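## 4. Recording your first demonstrations

Right, you've charged everything, paired both grippers and got through section 3 without throwing anything. Now comes the part I enjoy, which is picking the grippers up and showing the robot what you want. I wrote this section for the Flanura two-handed kit as we run it at Purnden, so if you're at the Guimarães site a few of the menu names will be different (Cremilda Pimentel keeps a list of them, ask her).

### 4.1 Before you pick anything up

1. Clear yourself a patch of floor big enough to turn round in with both arms out. You'll be looking at the work and your feet will be on their own.
2. Switch on the left gripper, then the right. Always left first. The software hands out the names in the order they wake up, and if you swap them you'll get a lovely set of recordings in which every hand is the wrong hand. I lost a whole morning in January to this.
3. Put the headset on and tighten it until you can nod without it sliding. Glasses go underneath, and if they pinch, loosen the side strap before you touch the top one.
4. Run the cable over your shoulder and down your back, then clip it at the waist. Leave enough slack to reach the floor with either hand.
5. Open the recorder on the laptop and choose **New session**. Type the task name exactly as it's written on the task sheet, capital letters and all.
6. Wait until both grippers are listed as *Ready*. If one is stuck on *Searching*, go to 4.6.

> **Note:** Long loose sleeves are a nuisance. They swing down over the tags when you reach forward and the tracking goes to pieces. Roll them up or push them past the elbow.

### 4.2 Finding your starting pose

Every recording starts and finishes in the same pose, and I really would spend five minutes on it before you do anything else. Stand up straight, elbows tucked in by your ribs, both grippers out in front of you at about belt height with the jaws open. It feels a bit daft, like carrying two invisible trays. You get used to it.

1. Take up the pose and hold it.
2. Squeeze both triggers fully, let go, squeeze again. This tells the software where shut and open are for *your* hands.
3. Turn your wrists slowly outwards, then back.
4. Lift one gripper until it's level with your chin, lower it, and do the other.
5. Go back to the pose and stay there until you hear the double beep.

If you get one long beep instead, the two grippers have lost sight of where they are in relation to each other. Usually that means you've turned a tag away or covered it with your other arm. Start again from step 1, a bit slower.

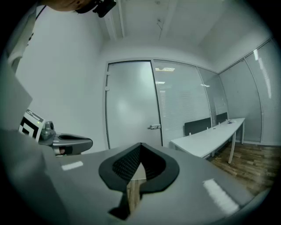
The size of the room makes less difference than people expect. Kelly Bragança does most of her recording in quite a poky one and her tracking scores are better than mine, which I try to be grown-up about. What does help is having things in view that stay put: door frames, edges of furniture, a blind, anything with a bit of shape to it. A big blank wall straight in front of you is the worst thing to face, so if you've got one, turn a quarter of the way round and try the calibration again.

Shiny surfaces are the other thing to watch. Glass and strong overhead lights can both throw the tracking off for a moment, and you'll see the position trace on the laptop give a little hop. One hop is fine. If you get a run of them, switch off a row of lights or shift your starting spot a step to the side.

> **Caution:** Do not calibrate while somebody is walking about in front of you. The software will happily decide that the person is the room and you are the thing that's moving.

### 4.3 Recording a demonstration

Do one dry run with the recorder off. I still do this for every new task, even the boring ones, and I nearly always find I've planned to pick something up with a hand that's already busy.

1. Stand in the starting pose.
2. Press the foot pedal once. You'll hear a short beep and the timer on the laptop starts.
3. Count to two in your head, then begin.
4. Do the task at a steady pace, slower than you would with bare hands but without stopping. Long pauses confuse the training later on – the robot learns the pause as well and stands there having a think.
5. Look at what you're doing the whole way through. Don't check the laptop. It'll still be there.
6. When you close the jaws on something, close them until you feel the pads give slightly, then lift.
7. When you let go, open the jaws fully before you move the hand away. Half-open releases are the most common reason I bin a recording.
8. Go back to the starting pose, count to two, and press the pedal again.

One demonstration should come in under 80 seconds. If yours keeps running over, the task probably wants splitting in two, so have a word with Estrella Figueroa before you record a pile of them. She looks after the task sheets and would much prefer to be asked early.

> **Note:** Fumbles are allowed. If you drop the thing and pick it up again in one natural movement, keep the recording and tick **Recovered**. If you drop it and it goes under something, press the pedal twice to scrap that one and start over.

### 4.4 How many and how varied

We ask for 30 good demonstrations per task for a first attempt. After that, somebody trains on them, the robot has a go, and you'll be told whether it needs more. The most we've ever collected for a single task is 151, and that was folding tea towels, and I don't want to discuss it.

Between one demonstration and the next, change something small:

- move the object a hand's width in any direction
- turn it round
- start from a slightly different spot on the floor
- swap which hand goes first, but only if the task sheet says **Either hand**

Please don't change everything at once. And don't save up all the odd ones for the end when you're tired. Mix them in as you go.

Take a break after every ten. The grippers aren't heavy when you pick them up but they certainly are by the time you've been holding them at belt height for half an hour. Shake your hands out, and put both grippers down in the cradle with the pads facing up.

> **Caution:** Never rest a gripper on its pads. They're soft rubber with fine ridges on the inside, and once the ridges are flattened the grip goes. Spares come from Mestatside and they take ages.

### 4.5 Checking and saving

1. Open **Review** and play back the first, the last and any two in the middle.
2. Look at the left and right traces together. They should both be smooth lines. A sharp spike means a tracking jump, and a flat stretch means a tag was hidden.
3. Delete anything with more than one spike in it.
4. Fill in the notes box. "Fine" doesn't help anyone! Say what you varied, and which numbers you weren't sure about.
5. Press **Upload** and leave the laptop lid open until the bar has gone.

The shared drive now holds 1,825 demonstrations, and I can tell you that the ones with proper notes are the ones that get used. Aparecida Vasconcelos does the training runs and she reads every box.

### 4.6 When it won't behave

**One gripper stuck on *Searching*.** Switch it off, wait for the light on it to go out completely, and switch it back on. If that doesn't do it, unplug the cable at the headset end and push it back in firmly. It goes in further than you think.

**Jaws show as half shut when they're open.** You've skipped the squeeze in 4.2, or you did it with one finger off the trigger. Calibrate again.

**Left and right are swapped.** See 4.1, step 2. Switch both off and start over, and don't try to rename them in the settings. I've tried.

**Pedal does nothing.** Check you're standing on the right side of it. There's a raised strip along the edge that should face you.

**Trace drifts slowly upwards while you're standing still.** The headset has slipped. Tighten it, recalibrate, and bin anything you've recorded since the last clean one.

**You feel a bit queasy.** Take the headset off and sit down for a while. Cherry Mae Macapagal gets this on tasks with a lot of looking down and she's found that raising the work surface helps a good deal.

Anything else, send me the session name and what the beeps were doing. Section 5 covers driving the real arm from a distance with the same two grippers, and you'll need your 30 uploaded before you start on it.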